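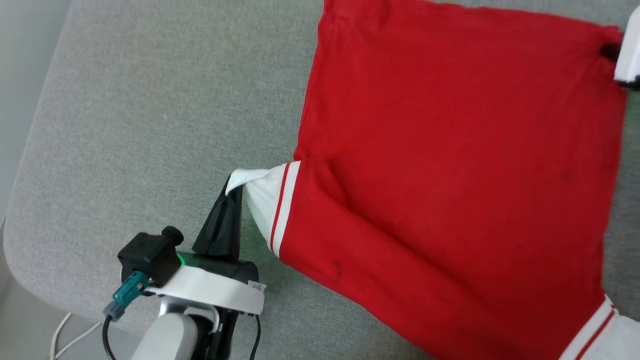
马多久需要修一次蹄?
一般每六到八周一次。冬季蹄壁生长较慢,可以放宽到八周以上;幼驹和蹄形有问题的马间隔要短,具体由修蹄师看过之后定。

栏目:马主服务 > 修蹄与钉掌 > 常见问题

Fenden 马房的马是不是都要钉蹄铁?
不是。平时只在沙地和草地上活动、蹄质较硬的马可以裸蹄,定期修整即可。经常走柏油路或碎石路、参加障碍赛和长途骑行的马,多数需要钉铁。有的马只钉前蹄。

钉掌的时候马会疼吗?
正常操作下不会。钉子穿过的是蹄壁外层,没有神经。如果钉完以后马走路明显不敢着力,或者蹄温升高,请当天打电话,我们会安排拔钉检查。

费用怎么算?
裸蹄修整每匹300元,四蹄一次付清。钉铁的价格按蹄铁种类另计,旧铁能继续用的只收重装费。矫形蹄铁需要先看X光片再报价。路程在70公里以内不收出诊费。

由谁来操作?
周一至周五由 Dagný Bergmann 负责,矫形和蹄叶炎病例由 Yetunde Nnaji 负责。想指定人选的,预约时写明就行,但等候时间可能会长一些。

怎么预约?
打马房前台电话,转分机1143,或者在前台登记本上填写马名、马厩号和上次修蹄的日期。八月马术营期间名额较紧,请提前两周登记。取消预约请至少提前一天通知,临时取消收取一半费用。

修蹄前马主要准备什么?
请提前把马牵回马厩,蹄底的泥和粪便抠干净,腿上不要刚冲过水。操作地点要平整,光线要够。修蹄前一小时内不要涂蹄油,涂了油的蹄子抓不稳。

我的马不肯抬腿怎么办?
先在平时练习,每天抬一抬,从几秒钟开始,放下的时候动作要轻。年纪大的马有关节炎,抬高了会疼,我们会放低来做,中间让它歇几次。确实需要镇静的,必须由兽医给药,修蹄师不能代为注射。

蹄铁掉了一只,能自己钉回去吗?
不要自己钉。先检查蹄底有没有残留的钉子,有的话请把马留在原地,等人来处理。没有的话用蹄靴或者厚纱布加胶带把蹄子包好,暂时不要骑。掉下来的蹄铁请留着,没有变形的可以重装。

蹄叉发黑、有臭味是什么问题?
多半是蹄叉腐烂,和垫料潮湿有关。先换干垫料,每天抠蹄,把蹄叉沟里的脏东西清出来。已经出血或者跛行的请联系兽医。

Krajewska 蹄靴可以代替蹄铁吗?
短途骑行可以,长期全天穿着不合适,容易磨破蹄冠。尺码要在修蹄之后量,量的时候马要站在硬地上。前台有三种尺码可以借来试穿,归还前请刷洗干净。

小马从多大开始修蹄?
满两个月就可以让修蹄师看一次。肢势有偏斜的要更早,有些问题过了几个月再纠正效果就差了。

可以学习修蹄吗?
可以。Flunora 培训班每期招收16人,学期四个月,前三周只讲解剖和工具保养,之后才上马操作。报名者须有照料马匹的经验。课程不含钉铁部分,结业后可以申请跟师。

本页内容更新于2019年5月17日,价格如有变动,以前台公布的为准。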